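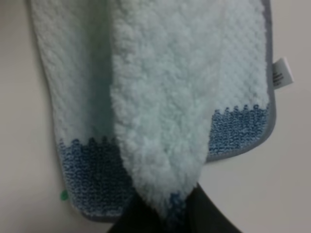

Folding Cell Progress Report, Second Quarter
Prepared for the Hakia equipment fund
July 2022

Summary

The towel folding cell at Firngate is running again on single shifts. The gripper was rebuilt in April, the wrist camera was recalibrated after that, and the pick routine for thick towels has been changed. Two items from the last report are still open: the cable routing at the wrist and the handling of care labels. Spending is within the amount approved. We are asking for no change to the budget, but we would like to move part of the travel line into spare parts.

Gripper

The main fault in the first quarter was slipping on deep-pile towels. The fingers closed on the pile and not on the base cloth, and when the arm lifted, the towel slid out or came up by a few tufts. We first put this down to low closing force and raised it. That helped for a short time and then wore out the pads faster.

When the gripper came apart in April we found lint packed behind both pads and down into the slide. The fingers were stopping short of fully closed. The position reading still showed closed, so the controller raised no fault. The slide was cleaned and regreased, the pads were replaced, and the closed position was taught again with no cloth in the fingers. Closing force is back to its original setting.

The lint will come back. The slide is now brushed and vacuumed at the end of every shift, and the gap at full close is checked with a feeler gauge each Monday. Pads are changed after 400 picks on heavy towels or sooner if the edge is rounded. We know this interval is short. The harder pad from Sison is on order and should last longer, but it has to be tried on the thin goods too before we commit to it.

Pick point

The old routine grabbed the towel at the highest point of the pile. On flat, thin goods this was fine. On the microfiber towels with the colored end bands it often took hold in the middle of the fluffy part, where there is little for the fingers to bear on. The new routine looks for a corner first. On these towels the band is a lower, tighter loop than the body, and the piping gives the fingers a firm edge, so a corner pinch at the band holds much better. If no corner is found, the arm lifts the nearest fold slightly, sets it down and looks again. After 2 failed tries it stops and calls the operator.

The shape of the band edge caused some trouble. Where pale pile meets the darker loop the line is scalloped, and the software was reading the points as small corners. We now ignore any corner that does not have hem edging on both sides.

Camera

The wrist camera was off by a small angle after the gripper went back on. The mount has one dowel and one slotted hole, and the slot allows it to turn as the screw is tightened. We added a second dowel. The calibration plate is now kept in the drawer under the controller so that it stays flat. A full calibration takes 14 minutes, and we run one after any work on the wrist.

Pale towels on the pale work surface are still harder than they should be. The edges wash out when the overhead lights are at full level. Lowering the exposure brought back the shadows between layers, and that is the setting we are using for now. Fine texture is soft at close range, and small print such as a care label cannot be read. The folding does not need it, but the sorting step proposed for next year would. A different lens would be needed for that work, and we will price it separately.

Open items

Cable routing. The camera cable still rubs on the wrist housing when the arm turns past its usual range. It has been sleeved and tied back, and the sleeve is checked when the slide is cleaned. A proper bracket has been drawn up and is with the shop.

Labels. A label that sticks out from the side seam can be taken for part of the hem, which shifts the fold line. We have a filter that works on most of the stock, but it also throws out some real corners. It is switched off until that is fixed.

Spare parts. We hold one spare set of pads and no spare slide. The slide comes from Drurnirard and the last one took 60 days to arrive. If it fails, the cell is down for that long. This is the reason for the transfer request, and it would cover one slide and one camera cable.

Work planned for next quarter

Fit the cable bracket and recalibrate.
Try the harder pads on heavy and thin goods, same program for both.
Finish the label filter.
Write the shift cleaning steps onto one sheet and post it at the cell.
Move the light over the infeed so the near edge of the surface is not in shadow.

The transfer form is attached to the budget sheet. An answer before the next parts order would be helpful.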